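Where are people getting clean scans of old regimental poetry books?
Board: Old Books and Ephemera > Reading Copies and Downloads

skedar_reads
I've been chasing a little book of Civil War verse called Camp Songs from Prondorell, privately printed, and every site that claims to have it gives me the same junk — a blurb that belongs to a different book, then a sign-up page. I only want to read the thing! Has anyone here seen a real scan? My library's catalog lists 483 items under war poetry and this one isn't among them.

CManolakis
Those sites scrape library bulletins and paste the first paragraph under any title they like. The "author" ends up being whichever library printed the list. I'd skip all of them.

For the book itself, try the Pathak collection. They scanned a lot of small-press verse and the files are decent, if you don't mind brown pages.

clotilde_j
I do mind brown pages, Charalambos, and I've said so before :) The Pathak scans are 100 percent readable on a big screen and hopeless on a phone. The Wevbridge copy is better. It has the dedication leaf and both errata slips, and somebody bothered to keep the margins.

pankaj_s
Wevbridge is missing the last gathering, though. I went through it in September and it stops in the middle of "The Picket's Letter." If you want the whole poem you need Pathak, brown or otherwise.

clotilde_j
Mine doesn't stop there. Are you sure you didn't have the 4 MB preview file? They put both under the same heading and the preview is the one on top.

pankaj_s
Hm. Possibly. I'll look tonight when I'm home.

AnkitD
Chiming in because I own a paper copy (bought in a box lot, spine gone, pencil all over it). I'm happy to photograph the last gathering for skedar if the download doesn't work out. 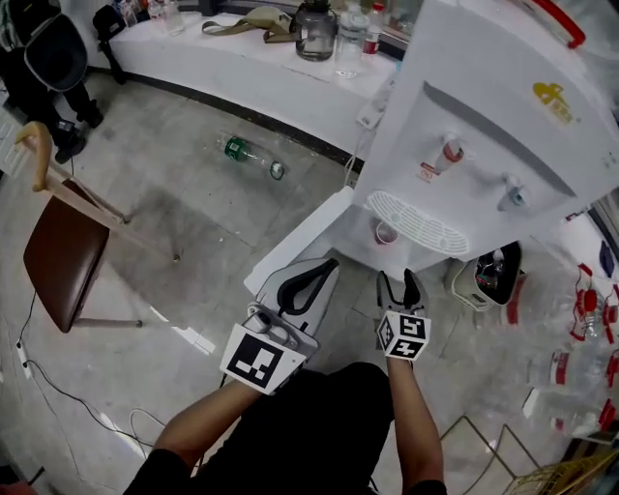
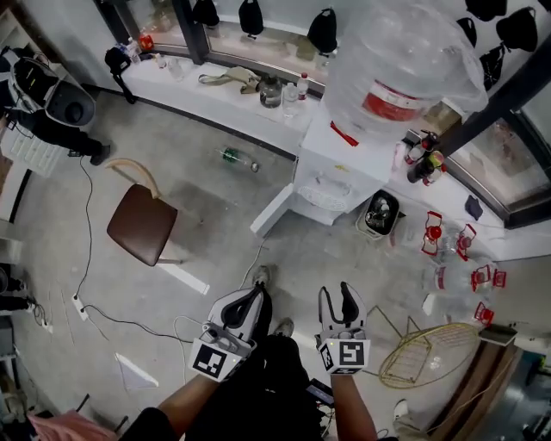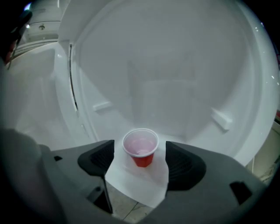
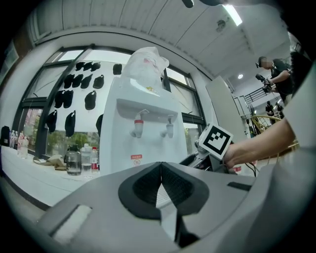
Anyway, my copy has the same errata slips Clotilde mentions, but one is glued in upside down over the printer's note. The pencil is mostly some earlier owner arguing with the meter, and he gets quite rude by the time he reaches the sonnets. I can leave his notes in or pick the cleaner pages, up to you.

skedar_reads
Leave the rude man in, please! And thank you, that's really kind. I grabbed the full Wevbridge file just now and it goes past "The Picket's Letter" for me, so I think Clotilde is right about the preview. It does skip a page near the end, so Ankit, could you check whether yours has a poem called "Roll Call, Evening"?

AnkitD
It does, two pages, the second one has a coffee ring. Will do.

SnehaR
Can I be the grump for a minute? We had this same thread for the hymn books and half the links went dead. Could whoever finds a good copy put the catalog number in the post? The Wevbridge one is 1237, I just looked it up.

CManolakis
Fair. I still think Pathak is the better scan, for the record. The Wevbridge people sharpened theirs until the commas look like gnats.

clotilde_j
I like the gnats.

pankaj_s
OK, home now. It was the preview. Sorry, Clotilde.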